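Herkside Masters Rowing is looking for a part-time coach and two coxswains

Herkside has been putting adults in long, narrow boats for years, with results that range from a bronze at the Prerndale Sprints to a lengthy conversation with a duck hunter. Our morning coach is moving away in December and we'd like to have someone in the launch before the ice comes off.

The coaching job

You'd run the early group, which meets at the dock at 5:30 a.m. and believes this is normal. Most of them learned to row after forty. They are strong, cheerful and unable to hear the word "slower." From March through October you'd be on the water with them, and over the winter you'd lead the indoor sessions on the rowing machines upstairs.

Pay is $1,415 a month in season and $900 a month in winter. There's also up to $2,000 a year toward coaching courses and regatta travel, provided you keep receipts. Aivar Lapiņa handles the books and has strong feelings about receipts.
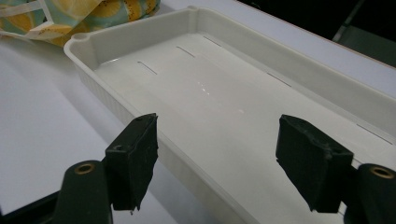
What we need from you

At least 2 seasons coaching rowing, at any level
Current first aid and CPR
Comfort driving a small motorboat in the dark
A background check, which we pay for

It would be nice if you could also rig an eight without swearing, but we've never held anyone to it.

The coxswain spots

These are unpaid, unless you count breakfast. You'd steer one of our two eights, the Flenance or the Omerović, and tell eight grown people what to do -- some of them judges and dentists who don't hear it much at work. No experience needed. We'll teach you the commands, the river and where the sandbar was last year. You should be able to swim, get up early and speak louder than you think is polite.

The Omerović pulls a little to port. She's been looked at. She still pulls a little to port.
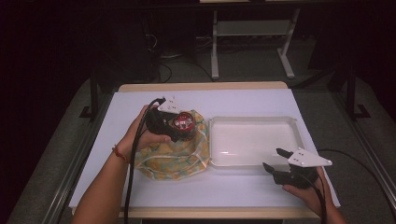

Do I have to have rowed myself to apply for the coaching job?
Most of our past coaches did, but we care more about your time coaching. If you came to it from the coxswain's seat, we'd be glad to hear from you.

How to apply

For the coaching job, send a resume and a short note about a crew you've worked with, good or bad, to Sânziana Buzatu, our head of programs. Coxswains can skip the resume and just come down to the dock any practice morning. Ask for Sânziana there too -- she's the one holding the megaphone.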